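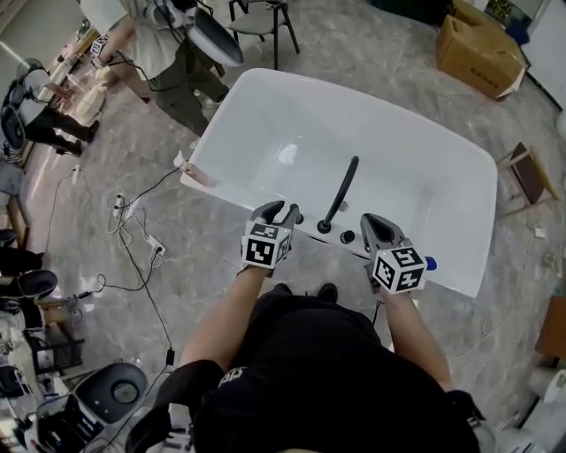

Fahy Housekeeping Training Office

Cleaning a freestanding bath with a matt black spout
Last revised 10/06/2023

This guidance applies to the white freestanding baths in the guest bathrooms at Stindeck and Ovach, where the spout and the two control knobs are mounted on the rim of the bath. It replaces the April sheet. The older built-in baths have their own instructions and should not be cleaned by this method.

What is required

A bucket holding four litres of warm water
A mild liquid bathroom cleaner without bleach, such as the Vinum neutral concentrate
Two soft cloths for the bath, and a separate cloth kept only for the black fittings
A dry towel for the floor

Scouring powder, wire wool and the green side of a sponge must not be used on any part of the bath. Limescale remover must be kept off the black finish, including splashes.

Before starting

Clear the rim of bottles, caps and soap, paying attention to the corners, where small items are easily missed. Check that no electrical leads or extension sockets are lying near the bath. Any that are found should be unplugged and taken out of the room before water is run. Lay the towel along the side on which you will be standing; polished marble becomes slippery very quickly.

Method

1. Rinse the basin with warm water to carry away hair and grit.

2. Dilute the cleaner as stated on its label. Wet the first cloth, wring it out and wipe the wide flat rim, working from one end to the other.

3. Clean the inside of the basin from the top downwards. The basin is deep, and it is better to move along the side of the bath than to stretch across it. Do not lean your weight on the spout.

4. Leave the cleaner in place for 60 seconds, or 300 seconds where there is a visible water line. It should not be allowed to dry on the surface.

5. Rinse thoroughly and wipe again with the second cloth.

6. Wipe the spout and both knobs with the cloth reserved for them, dampened with plain water only. Pass it around the base of each fitting — soap collects there — and dry at once. Black finishes show water marks more readily than chrome.

7. Dry the rim and the basin. Look along the surface towards the light, as streaks on glossy white are hard to see from directly above.

8. Dry the floor, including the part behind the bath, and remove the towel.

Chips, scratches or a loose knob should be reported on form 305 the same day. Staff should not attempt to tighten the fittings themselves.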